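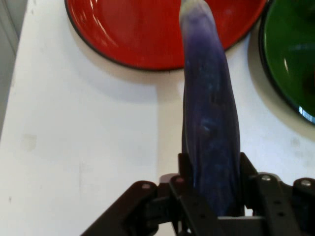
我跟Lilla Bognár约在她店里见面，结果我早到了二十多分钟，只好在门口的台阶上坐着吃完一个夹奶酪的面包。店在Platunska，一条往上走会喘的坡街，左边是修鞋铺，右边是一家永远在装修的咖啡馆。橱窗里只摆了一张图，巴尔干半岛，底边有水渍，标签上用铅笔写着价钱：1290。我后来问她为什么不用打印的标签，她说铅笔可以擦，“价钱这东西，我自己也常常改主意”。

Lilla卖旧地图，主要是十八、十九世纪的，也收一些海图和城市平面图。我认识她是因为三年前在她那儿买过一张多瑙河下游的小图，买完之后她给我写了一封两页长的邮件，讲那张图上有一个岛画错了位置。我当时就想，这个人得好好聊一次。

她开门的时候手里还拿着一把软毛刷，让我把外套挂在地球仪旁边（“别挂在地球仪上，上回真有人这么干！”），然后就去烧水。茶不能端到前屋，前屋有纸，所以我们整个下午都挤在后面的小厨房里，她每隔一会儿就跑出去拿一张图，举在门口给我看，再跑回去放好。

我先问她是怎么入行的。我以为会听到一个祖父留下一箱地图的故事，她摆摆手说没有的事。“我学的是会计。第一份工作在Kerr拍卖行，管发票。地图部的人老是写错拍品编号，我得一次次下楼去核对，核对着核对着就站在那儿看了。有一天部门的人说，你既然天天来，干脆帮我们写著录吧。”

她说写著录是最好的训练，也最枯燥。尺寸，版次，有没有折痕，边上有没有补过，颜色是当时上的还是后来上的。我插嘴说最后这一条我一直搞不懂，究竟怎么看？她一下子来了精神，茶也不喝了。

“先翻到背面！大家都盯着正面看，可是很多事情写在背面。老的铜绿颜料会咬纸，时间长了，背面就透出褐色的印子，沿着国界线走一圈。要是正面绿得鲜亮，背面干干净净，我就要多想一想了。当然也有例外，有些纸厚，有些颜料调得淡，所以我不会只凭这一条下结论。”

她说后来上色并不算造假，只要讲清楚就行。十九世纪的地图册很多本来就有两种卖法，素的便宜，上色的贵。后人给素图补色，有的补得很好，有的惨不忍睹。她去拿了一张惨不忍睹的，黑海被涂成了一种很接近泳池瓷砖的蓝，还涂出了海岸线。“我买它就是为了给人看的，”她说，“不卖。送也没人要。”

我们聊到海岸线，自然就聊到了她最近在忙的事。一月份她从一户人家那里收了一批图，总共233张，装在四个扁木箱里，没有目录，也没有顺序。大部分是从地图册上拆下来的散页。我问她怎么看待拆册子这件事，她叹了口气，往椅背上一靠。

“我自己不拆。有人拿完整的册子来，问我是整本卖划算还是一张张卖划算，我会老老实实告诉他一张张卖钱多，然后再劝他别这么做。有时候劝得住。可是已经拆散的，总得有人收吧？我把它们一张张查出来，是哪一本的，哪一版的，至少让它们重新有个出处。”

查版次的活儿她大多是跟Alina Mihăilă一起做的。Alina以前在大学图书馆编地图目录，现在每周过来两个下午，那天正好也在，坐在前屋的长桌边，从头到尾只跟我说了几句话，但每句都很管用。比如我问她怎么分辨同一块铜版的不同印次，她头也没抬：“看铁路。”

我等着她往下说，她就真的往下说了一点。“十九世纪中叶的图，版子年年用，年年往上加铁路。城名不一定改，边框不一定改，年份有时候也懒得改，铁路是一定要加的，买图的人要看这个。你把两张放在一起，哪张多一段线，哪张就晚。”说完又低头去看她的放大镜了。

Lilla在厨房里笑出声来，说她们俩为了一段铁路吵过整整一个礼拜，最后发现那根本不是铁路，是后来有人用墨水画上去的旅行路线。“还画得特别认真，枕木都画了！”她把那张图留在了自己家里，挂在走廊。

我又问到保存，因为我知道读者里肯定有人像我一样，家里有那么一两张，挂在哪儿都不放心。她的建议很实在：别对着窗，别挂浴室旁边，卡纸要用无酸的，图不要直接贴着玻璃。胶带绝对不要碰，裂了就让它裂着，送去给修复师。她自己的图平放在Florkar的扁抽屉柜里，每个抽屉放24张，多一张都不放，“太满了，抽的时候边角会卷”。那个柜子重得要命，搬进来的时候拆了半个门框，到现在门框还是歪的。

说到搬运，她讲了一件让我笑了很久的事。她有一回去邻市的集市，装图的硬纸筒不够用了，就在路边一家叫Otisport的体育用品店里买了两个装滑雪板的长袋子，把图夹在硬板里塞进去，坐火车回来。车厢里有个男孩一路问她雪好不好，她不好意思解释，就说还行，有点薄。“那里面是半个奥匈帝国啊！”

我问她，这么多年，有没有哪一张是卖了以后后悔的。她想了挺久，久到水壶又响了一遍。“有一张匈牙利平原的，手绘，画的是排水渠，没有署名。画图的人显然不是专业的，字歪歪扭扭，可是每一条渠都标了深浅，哪一段会淤，哪一段春天过不去车，全写上了。我卖了100欧元，那时候要交房租。买的人付的现金，我连名字都没记下来。”她顿了一下，又说，要是那个人读到这篇东西，她愿意出好几倍的价钱买回来，或者只让她扫描一份也行。我答应了一定写进来，所以：如果是您，请写信给她，她真的会回两页纸。

关于价格，她不太愿意多谈，只说新手最容易犯的毛病是迷信年份。“一张普通的1700年的图，可以比一张少见的1850年的便宜很多。老不等于少。你喜欢哪个地方，就从哪个地方买起，看得多了，眼睛自己会挑。”她也不赞成把地图当投资，说那样的客人通常问三个问题就走，三个问题都跟图上画的是什么没有关系。

快五点的时候进来一位老先生，想找他母亲出生的村子。他只记得村名的德语叫法，还不太确定怎么拼。Lilla立刻把我忘了，跟Alina一起把抽屉一个一个拉开，三个人趴在长桌上找。我站在旁边也跟着看，眼睛都看花了。最后是Alina在一张军用测绘图的折缝边上找到的，字小得像蚂蚁，旁边画着一座教堂和一口井。老先生没有马上买，他问能不能下个礼拜带他姐姐一起来看，Lilla就拿铅笔写了张条子，夹在图的保护套里：留。

我走的时候她们还在讨论那口井的符号到底是井还是泉。那张泳池蓝的黑海还靠在厨房门边，我问她能不能拍张照，她说拍吧，记得写上不是她涂的。

Lilla的店周二到周六下午开门，上午要先打电话。那批散页她说夏天之前能整理出一半，到时候会先在店里摆出来，再放到网上。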